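Gevus: Recordings and Score Notes

Hello, and thank you for finding your way to this folder. Gevus is a long piece for brass players and anyone who happens to be within earshot, written by Verna Iwasaki for the old reservoir at Drundville. It has been performed there 3 times, always in September, always starting a little before sunset, and what you have in front of you are the recordings from those evenings together with the notes we kept along the way.

There are 71 audio files in all. Most are short, a few minutes each, but the full run-throughs go on for the better part of an hour and are rather large, so please be patient with the download. File names begin with the year, then the letter of the listening spot, then the take. The spots are marked on the hand-drawn map in the "places" folder. Spot C is the one by the sluice, and you'll hear a good deal of running water on it whether you want to or not (I've grown very fond of it). 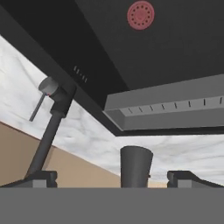 The score calls for 14 players spread along the bank, the furthest of them 300 metres from the conductor's boat. At that distance the sound arrives late, and Verna wrote the lateness into the parts, so please don't line the tracks up by ear before you've read her notes in "score/timing.txt". We did that ourselves with the first batch and had to start again from the originals!

Levels have been left as they were recorded. The Wojcik movement is very quiet indeed, with long rests for the coots and the wind, and the Tekance movement that follows it comes in loudly, so do mind your headphones.

You're welcome to use the recordings for teaching, study or your own listening, and to cut them up for new pieces if you credit the composer and the Drundville players. The printed parts are a separate matter, so write to Verna before performing from them.

Still to come: the rehearsal takes from the second year, once I've finished labelling them, and a cleaner copy of the map.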